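Plavgate Records to Release Sizwe Masilela's Second Album, "Gamoseo," in August

Recording completed at Arnley Studio; five-city tour to follow

FOR IMMEDIATE RELEASE

Plavgate Records is pleased to announce that "Gamoseo," the second full-length album by the singer and songwriter Sizwe Masilela, will be released in August on all major streaming services, on compact disc, and in a limited vinyl edition. The first single, "Paper Windows," is available to listeners now.

The album contains 12 songs, all written by Mr. Masilela, and was recorded over 70 days at Arnley Studio with the producer Chantelle Dlamini. Ms. Dlamini also plays piano and organ on most of the tracks. Additional vocals were arranged by Sobia Gondal, whose own group, Le Roux, appears on the closing song, "Harbor Road."

"Gamoseo" draws on soul, gospel, and the slower dance music Mr. Masilela heard in his parents' home. Where his debut was built largely on programmed drums and keyboards, the new recording features a full band, with the rhythm section playing together in one room. The horn parts were added in the final two weeks of the sessions.

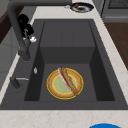

Mr. Masilela began writing the songs shortly after the end of his last tour. Several of them, including "Second Shift" and "Before the Rain," were first performed in small rooms with only a guitar, and the audience's response helped determine which verses were kept. "Before the Rain" went through three different choruses before the final version was chosen. The title track was the last to be written and was recorded in a single evening.

"I wanted to make a record that a person could play from the first song to the last," said Mr. Masilela. "Chantelle asked me early on which songs I would miss if they were gone. We recorded those, and we left the others for another day."

The running order was settled during mixing. The first half of the album is made up of the faster songs, among them the single and "Long Way Up," a duet with Ms. Gondal. The second half is quieter and includes "My Brother's Coat," which features a string quartet. Complete lyrics will be printed in the booklet that comes with the compact disc and vinyl editions.

The limited vinyl edition will consist of 645 numbered copies, pressed on heavyweight vinyl and sold through the Plavgate online store and at concerts. Orders for this edition open at 10 a.m. on the day the second single, "Long Way Up," is released. Each customer may purchase up to two copies. The standard vinyl edition will follow later in the year and will not be numbered.

In support of the album, Mr. Masilela will perform in five cities with the band heard on the recording. The opening concert will be held in the Arnley Studio live room, which seats 242 people, and will present the album in full. Le Roux will open each evening. Doors for all concerts will open at 7 p.m., and tickets will be sold through the individual venues. A small number of seats at each concert will be set aside for students at a reduced price.

Members of the Plavgate mailing list were invited to hear four of the new songs at a listening session held at the label's offices. The session included "Paper Windows," "Second Shift," "My Brother's Coat," and the title track, and was followed by a short discussion with Mr. Masilela and Ms. Dlamini.
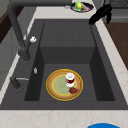 Sibusiso Xaba said after the session that "My Brother's Coat" was the song he most wanted to hear again, and that the strings came in later than he had expected, "just when I thought the song was over." He added that he hoped the concert version would keep the long ending.

Plavgate Records confirmed that the quartet will take part in the opening concert. At the remaining dates, the song will be performed in a new arrangement for organ and voices prepared by Ms. Gondal.

A video for "Paper Windows," directed by Themba Molefe, will be made available on the artist's official channel ahead of the album. Mr. Molefe also directed a short film on the making of "Gamoseo," which includes rehearsal footage and interviews with the band. The film will be shown before the opening concert and posted online once the tour has ended.

About Sizwe Masilela

Sizwe Masilela is a singer, songwriter, and guitarist. His first album, "Night Bus Home," was also released by Plavgate Records.

About Plavgate Records

Plavgate Records is an independent label that releases soul, gospel, and jazz recordings. Advance copies of "Gamoseo," press photographs, and interview requests are handled by the Plavgate press office. Reviewers are asked to state whether they prefer a download or a compact disc.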